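Notebook, drinks service bench, Skundus room
Saturday, August

Entry by Hiwot Tesfamariam. The purpose of the session was to settle the table layout for the juice service before the Messina open day. The two cream tables were joined along their long sides and left against the white wall, with the grey panel closing the right end. The seam between them remains faintly visible and should be checked by hand before any stemware is placed near it — a lip of 2 mm is enough to catch a foot.

Glassware is kept to the middle of the surface. 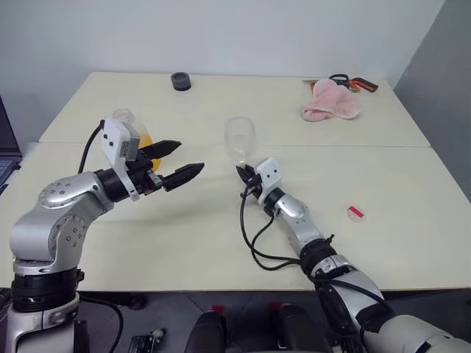

Should the service glasses be rinsed before first use?
They should be rinsed in warm water and left inverted on a cloth for 22 minutes, then wiped at the rim.

The pour volume was set at 170 ml per glass. The Firkero sheet gives a larger figure, which was judged excessive for guests who will be standing. Stock for the day is 3000 ml of juice, to be kept in the Brarnum cooler until required. Bottles are to be brought out singly, and a part-used bottle is to be finished before the next is opened.
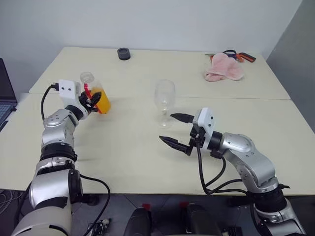 Clear bottle, partly filled, orange-yellow liquid.

Labels remain outstanding. The bottle and the glass should each carry a station mark, placed low so that the fill level can be read. Colleagues using the tables on other days are asked to leave the seam where it is and to wipe both tops after use. Cloths — second drawer. Reorder straws.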